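Walberg Tool Library: progress report to the Windetti Fund
30 September 2024
Prepared by Liesbeth Claeys

This has been our best stretch since we opened the doors, and I'm delighted to send you the details. Members took out tools 1077 times over the grant period, and 174 households joined. August was the busiest month by a long way (everyone in Walberg seems to be building a deck!).

Your money paid for the new shelving, a second drill press and the repair evenings. Manouchehr Kiani runs those evenings, and they have grown into something I look forward to all week – people bring in a dead lamp or a wobbly chair and stay until we lock up. We set aside 700 dollars for spare parts and still have 50 left, which will go on fuses and sandpaper. 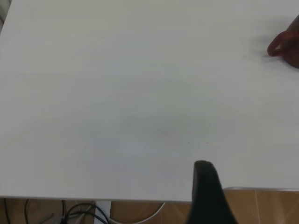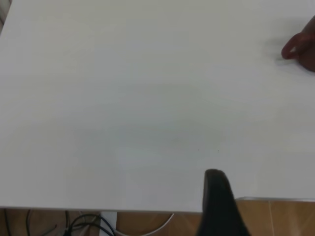

A white tabletop in each of the three views. 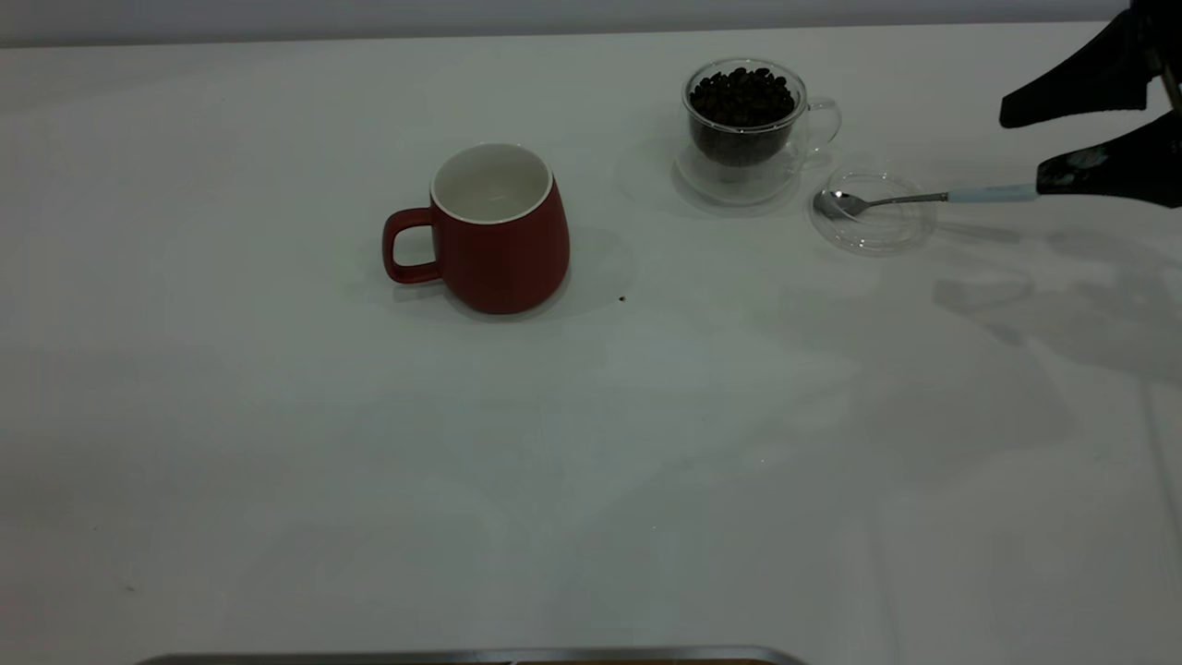 Can members keep a tool for longer than a week?
Each loan can be renewed once by phone or at the desk, as long as no one else has asked for the tool.

The one thing running behind is the online catalog. Faizal Santoso has entered all the hand tools and is now working through the garden equipment, where a lot of the old labels had worn off. Power tools come next. We had hoped to be done by now, but I would much prefer a list people can trust.

We also lost the use of the Karimi Street lot for our Saturday sharpening stall. Gillespie Matheson has talked to the owners of the hardware store next door, and they're happy for us to set up under their awning in the spring.

Over the winter we plan to start a beginners' class in basic carpentry. The outline is written and the sign-up sheet is already filling. I'll send you the class dates with the next report, along with the final receipts for the shelving.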